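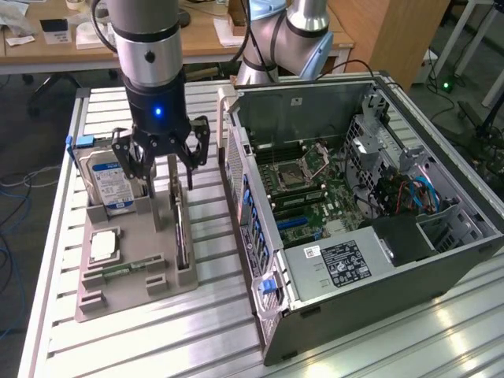

Jolene Bright thinks I let the city off too easy in my last post on the sidewalk program. She wrote that the bill is only half of it, and that the real trouble is the order the blocks get done in. She also said I should have asked for the list before I wrote anything. She's right about the list. I asked for it the next morning and got it in two weeks, as a scanned spreadsheet turned sideways.

For anyone who missed the first post: Drodgate makes the owner of a lot pay for the sidewalk in front of it. The city inspects, sends a notice, and gives you 48 days to hire somebody. If you don't, the city sends its own contractor, Grundico, and puts the cost on your property tax bill. My notice was for three squares by the driveway. The charge was $723. I did not dispute it. Two of the squares were cracked clear across and the third had lifted enough that I'd tripped on it myself, carrying groceries.

What I wrote last time was that the charge seemed fair for the work and the notice was badly worded. I still think both of those things. The notice says "defective walkway condition" and gives a code, and the code isn't explained anywhere on the page. You have to go to the city website, open the public works manual, and scroll to the appendix. It took me most of an evening to learn that my code meant a height difference between squares and nothing worse.

Now the list. The city is split into zones for sidewalk inspection, and the manual says the zones are taken in turn. The spreadsheet has a date for each zone. Most of them do go in turn. The zone on the east side, which takes in Mill Street and everything down to the rail line, was skipped last cycle and then skipped again. The column for remarks just says "deferred" both times.

Jolene lives over there. Her point is that being skipped looks like a favor, because you don't get a bill. But the sidewalks keep getting worse, and when the inspector does show up the owners will be looking at whole frontages and not a few squares. Meanwhile people walk in the road. I drove over on a gray afternoon to look, then parked and walked it, which is the better way to see a sidewalk. The stretch in front of Broltetti is fine, I assume because the restaurant fixed its own. Past that it's poor. There is one run near the yarn shop, Lã, where the roots of a maple have pushed the slabs up into a tent. Somebody has sprayed orange paint on the edges. The paint is old.

I called public works and asked what "deferred" meant. The woman who answered was polite and said it could mean a few things. The inspector's position was vacant for part of that time. There was also talk of a water main job on Mill Street, and the city doesn't like to order new concrete where it plans to dig. That makes sense to me. I asked if the water main job had been scheduled. She said it was in the capital plan. I looked, and it's in the capital plan with no money next to it.

So that's how a zone gets skipped twice. I don't think anyone set out to neglect the east side. A job with no money was holding up an inspection that costs very little, and there was no step in the process where a person had to look at that and decide if it still made sense.

I had a long exchange about this with Teodor Dalen, who read the first post and disagreed with nearly all of it. His view is that the city should own the sidewalks outright and pay for them out of the general fund, the same as streets. He says we would never ask a homeowner to patch the asphalt in front of his house. I used to think that was a bad comparison and I've come partway around. The argument against it is money. If the city took the sidewalks on, the cost would land in the same budget as everything else, and I have watched that budget long enough to guess what would get put off first - the sidewalks.

There are in-between ways to do it. A split is one, where the owner pays half and the city pays half. Another is letting people pay the charge over 3 years without interest. The payment plan seems like the easier one to get passed, and it would help the people on Mill Street the most if they end up with large bills. I could write a check for mine. Plenty of people can't, and a surprise on the tax bill is a bad way to find out.

I sent a short letter to my council member asking for two things. One is a plain description of each code, printed on the notice. The other is that no zone be deferred a second time without a public vote. I got back a form reply thanking me for my interest in streets and roads.

The budget hearing is in December. Jolene says she'll speak if the sign-up sheet isn't full, and I plan to go and listen at least. Public works starts its part at 7 p.m., after parks.

One correction to the earlier post. I said the contractor left the forms in for a week. I checked my own notes and it was four days. The grass along the edge still hasn't come back, and I've put down seed.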